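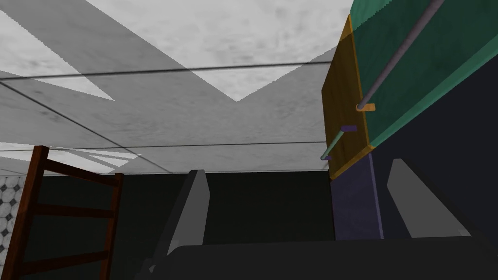 Burora at the Estthorpe open day: I want one on my desk

5 min read

I went to the Drundon open day in Estthorpe in June mostly for the hardware, and I came home talking about a piece of software. Burora is a practice simulator for robot arms. You get a rendered room, an arm with a two-finger gripper, and a job to do, and you can watch the whole thing from the gripper's own point of view. That last part is what got me!

The demo ran 40 minutes, with Roksolana Hrynyshyn at the controls for the first half and visitors taking turns after that. She started in a room with a dark wall, a reddish-brown ladder or shelf frame off to one side, and a big boxy thing in teal, orange and purple overhead. Then she tipped the wrist back until the fingers pointed up toward the ceiling, and a few people in the second row leaned back in their chairs along with it (me included).

I've used a couple of simulators at work, and they tend to give you a gray box on a gray floor. Burora gives you clutter. The orange panel on that box has a wood grain to it, there are little pegs and rods sticking out where you could easily snag a finger, and the ceiling has long bands of shadow across it. It's still plainly computer graphics, and the colors are a bit toy-like, but there's enough going on that you have to think about your approach.

What it's like to drive

My turn came after a very confident kid of maybe twelve, so the pressure was on. The hand controller is light and the arm follows it with hardly any lag that I could feel. Moving in and out was easy right away. Rotating the wrist took me longer, and I got lost twice with nothing but ceiling in view. There's a reset button under your thumb, and I leaned on it a lot.

Orest Ostapchuk, who was helping at the controls, showed me how to switch to the room camera and back. Once I had both views I started to enjoy myself and had to be asked to give up the seat.

The library has 2,138 rooms at the moment, and you can filter them by furniture, by lighting or by how tight the space is. I'd happily lose a weekend in there. You can also save a run and play it back at half speed, great for seeing exactly where your elbow went wrong.

A few gripes

The gripper body takes up a lot of the bottom of the wrist view, and I'd love a setting to fade it out while you're lining up. The menus use tiny type. The manual is 108 pages and the part on wrist controls is way in the back, after all the installation stuff.

Price wasn't posted, and the answer I got was "depends on seats," so I can't tell you if it's good value. The trial is free and I've already signed up.

If you go next time, get there early and sit on the left, where the screen isn't washed out by the windows. The Panganiban coffee cart by the door is good too.

Contact | Copyright Estthorpe Bench Notes | Back to top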